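Slide 1. Fixture load and travel in a two-division netball league
Speaker: Telmo Figueroa. Slides by Cayetano Escobar.

Give the scope first. One season, A and B grade, 13 rounds. No finals. Juniors are left out; their draw is set separately.

Slide 2. Data
Scorecards from every round, 269 entries after duplicates were removed. Travel is road distance from home court to away court. Shared buses count once. Phelan changed courts in round four, so it has two home locations in the table.

Slide 3. Travel by club
Read the two ends of the chart only. Stasunwood traveled 2,000 miles over the season. Karnorska traveled 4,000. Pause here. Same number of away games for both.

Slide 4. Travel and fourth-quarter scoring
Margin at three-quarter time against final margin, away games only. Karnorska lost ground in the last quarter in most of its long trips. Fudard did not, with similar mileage. Do not claim a cause. If asked about bench size, go to the backup slide.
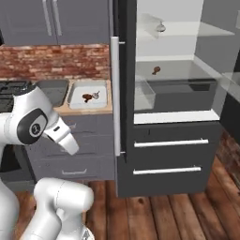 Slide 5. Proposed draw
Pair long trips with a bye the following week. No club plays three away games in a row. Phelan at Fudard moves to the second half of the season.

Slide 6. Open items
Umpire travel is not in the model. Court bookings for the new draw close in October. Take questions, then hand back to Cayetano for the rule changes.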